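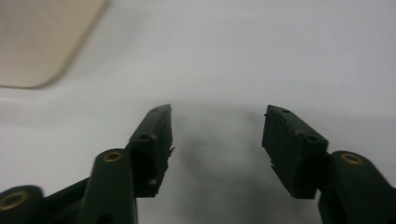 Issue 9

Collecting demonstrations with the hand-held gripper: your questions

6 min read

Since the last issue we've had a wonderful pile of mail about the gripper project at the Mundberg workshop, where people pick things up by hand so a learning system can study how it's done. I've grouped the questions as best I could. Keep them coming!

What am I recording, exactly?

One short job from start to finish. You hold the gripper, the camera on it records what the fingers are doing, and you squeeze to close. We call each recording a demonstration. Most run 20 seconds or less, and that's plenty.

Do I need to know anything about robots?

Not a thing. Some of our best recordings come from people who cook or sew a lot (they have such steady hands!). If you can set a cup down without a clatter, you can do this.

How should I start each one?

Fingers wide open, nothing between them, held over the table. Wait a beat, then go. The open pose gives the system the same starting point every time, and we cut the recordings by looking for it.

The inside faces of the finger pads look ragged. Is the gripper broken?

No, keep going. The inner faces have rough edges with little bits sticking out, and you'll see them in your recordings. Please don't pick at them or trim them. If a pad slips on something it used to hold, write that in the log and swap grippers when you finish your set.

What about the brass-colored rings in the links?

Those are the pivots. Leave them alone, and please, no oil! If a finger feels stiff, put the gripper on the Osei shelf and take another.

Why a plain pale table?

It's where we begin, so that a new person can see clearly what the fingers are up to. The dark green shows up beautifully against it. After your first 40 demonstrations you can move to the Jistundale kitchen set, which has patterned cloths, crumbs, and all the good messy stuff.

My gripper throws a shadow on the table. Should I fix the lights?

Leave them. Soft shadows are fine, and the system has to learn to live with them. Dim is fine too, as long as you can make out both fingertips. Too dark to see the tips? Stop and turn on a lamp.

I dropped the object. Delete it?

Please don't! Mark it "drop" and carry on. If you picked the thing up again and finished, mark it "recovered." I love those. They show the system what getting back on track looks like.

How many do you need?

For each new task, 200 good ones from several different people. Variety in hands and habits helps more than one person doing the whole lot in the same way.

Where do the recordings go?

Onto the Otov drive, in the folder with your task name. Check that the file opens before you clear the gripper.

Comments (3)

stitchandsolder: Did my first set on the cups. Way more fun than I expected, but my wrist was tired by the end. Can we switch hands?

Reply from the editor: Yes! Switch whenever you like, just between demonstrations and not during one.

pell_m: Does the wait at the start have to be a certain length? I've been counting to two.

graytable: Two is what I do as well. Could the log sheet get a bigger notes column?

Related

Folding small towels: what we changed
Labeling drops and recoveries
Setting up the Jistundale kitchen table
Log sheet, new version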